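Workshop > Equipment Reviews > Demonstration Capture

Last updated Sunday, June 29, 2025

Bindbridge Luvik Capture Set: a buyer's review

The Luvik is a wearable kit for recording hand demonstrations. We bought one set for the dish-handling work at Clistenley, after a year of renting. The list price was $2,633. That covers gloves, mounts, straps and the recording license for one seat. It does not cover controllers, a computer or a table, and a first budget should carry those as separate lines.

Fit comes first. The gloves run small across the knuckles, and Kjell Aasen needed the next size up from the chart. Order two sizes and return one; return shipping is on the buyer.
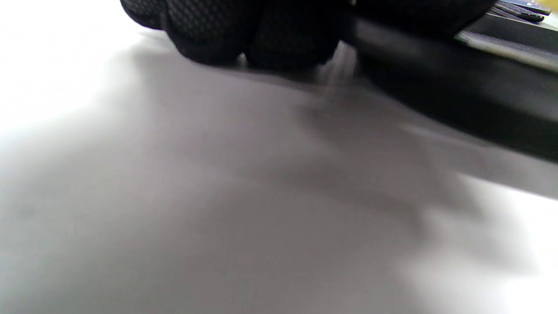
Gloved hand close over the bench, white top.

Glare on a pale bench is a real cost. We lost 180 clips in the first month to blown-out highlights and had to record them again. A matte gray mat would have been cheaper than the labor.

Cabling is the weak point of the design. Each arm carries its own lead, and the leads set how far the operator can reach. Plan the table position before you plan the task — moving it later means new calibration.
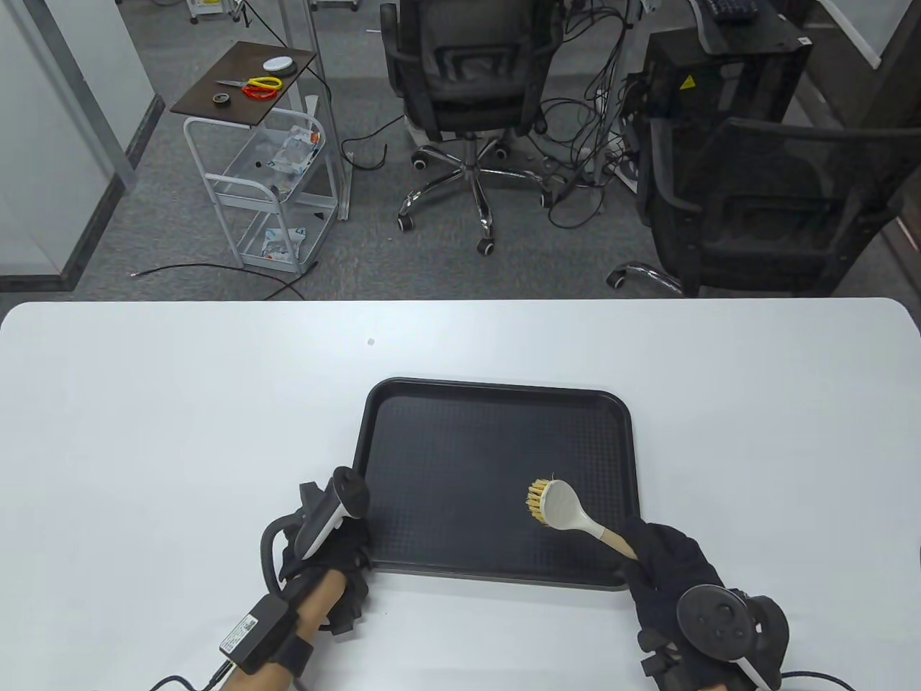
Does one set support two operators working in shifts?
It does if both wear the same glove size. Otherwise add $180 for a second pair, and allow time between shifts for the straps to be refitted.

Consumables were missing from the vendor's quote. Brushes and trays are cheap, but a scrubbing task wears out bristles, and worn bristles change the motion being recorded. We now replace brushes on a fixed schedule and keep

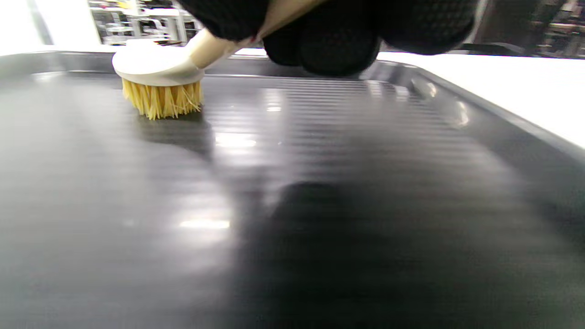 the old ones for rehearsal only. Glove wear should be budgeted the same way. Our yearly figure for all consumables is $1,170.

Lesego Oosthuizen set our target at 2,000 usable clips by September. On present output one set will meet it, with little slack. Recommended for a single bench. For two benches, get a quote on the lease first.

Related
Oosthuizen on leasing against buying
Bench mats compared
Cable routing for seated operators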